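Participants wanted: hand-held gripper sessions, round two (paid)

Skosach, Plirkesmont site
Posted 17/02/2023

Need people for March. Adults, steady hands, ok with repetitive work. You hold a gripper in each hand and pick up everyday stuff off a table, put it somewhere else, do it again. No robot experience needed. Read the safety part before you apply please, all of it, it's the reason we're readvertising.

What went wrong in round one

Short version. The finger linkage on the hand-held units can pinch. On 7 of our units the return spring was fitted too strong and the fingers snapped shut when the trigger was let go. One participant got a pinched fingertip, blood blister, first aid on the spot, back at work next day. Should have been caught at bench check. Wasn't.

Second fault, less painful, more expensive. The opening width the tool reports was drifting over a session. Fingers wide open, log says half closed. An arm trained on that data closed early and crushed what it was meant to lift. Of 1,691 recordings we have had to throw out 479. That's why there is work going again.

Henrique Rocha stopped all sessions the same afternoon. Everything came back to the bench, springs changed, every unit rechecked. Full incident report is available to anyone who applies, just ask, we'd rather you read it.

The work

Tabletop tasks with household things. Bottles, packets, wrappers, cloths, cables, foam boxes. Small rooms, real furniture, other people's colour schemes. Two grippers, one per hand.
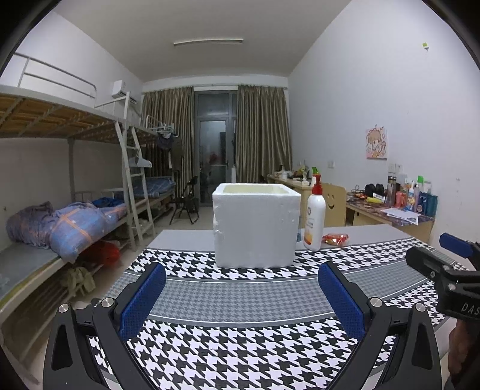 Tabletop work with the hand-held grippers, foam box and pump bottle on the cloth.

A session is two hours with a proper break in the middle. Most people do two a week. You'll be given a task card, e.g. move the packet to the other side of the bottle, then reset, then again. Speed doesn't matter. If you fumble it, keep going, say so at the end and we tag it.

New rules since the fault:

- Open and close check on both units before every session, someone from our side watches
- Width calibration at the start and again after the break, no skipping it
- Fingers off the linkage at all times. Pick up the tool by the grip only
- Anyone can call stop. You still get paid for the full session
- Any pinch, snap, stiffness or wierd noise gets written down, even if nothing came of it

Soft and crumpled things are where the width drift hurt us most, so a good part of round two is wrappers, cloths and small packets. Fiddly. Some people love it, some hate it by the second hour. Tell us which you are, we can usualy swap you onto bottles. 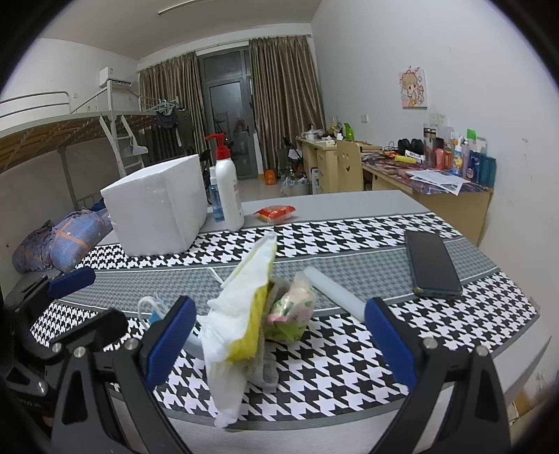 Photo: Judite Neves / Skosach

Who we're after

12 people. Left-handers very welcome, round one was short on them. You should be able to stand or sit at a table for an hour, grip and release with both hands comfortably, and follow a written card in English. If you have a hand or wrist injury, a repetitive strain problem or a pacemaker, talk to us before applying. The pacemaker question is there on the advice of our insurer.

Round one people can come back. If you were in one of the sessions we binned, you were paid and that stands, and you get first pick of times.

Pay and practical

Hourly rate plus travel, paid fortnightly. Rate is in the info sheet. Training session is paid too. Closed shoes, sleeves that roll up, rings and bracelets off before you start. Tea and biscuits, vegan ones if you ask ahead.

The sessions are recorded by cameras on the grippers. Your hands will be in it and the room will be in it. Faces get blurred before anything leaves the building. You can withdraw your recordings up to the end of March.

To apply

Send name, daytime phone, which hand you favour and what times suit to Myrto Theodorakopoulos, participant desk, Skosach, Plirkesmont. Questions about the fault or the repair go to Aníbal Salgado, same desk, he did the rechecks. Parking is behind the Imley building, not out front, you will get towed.

Places go in order of reply, once you've done the safety briefing.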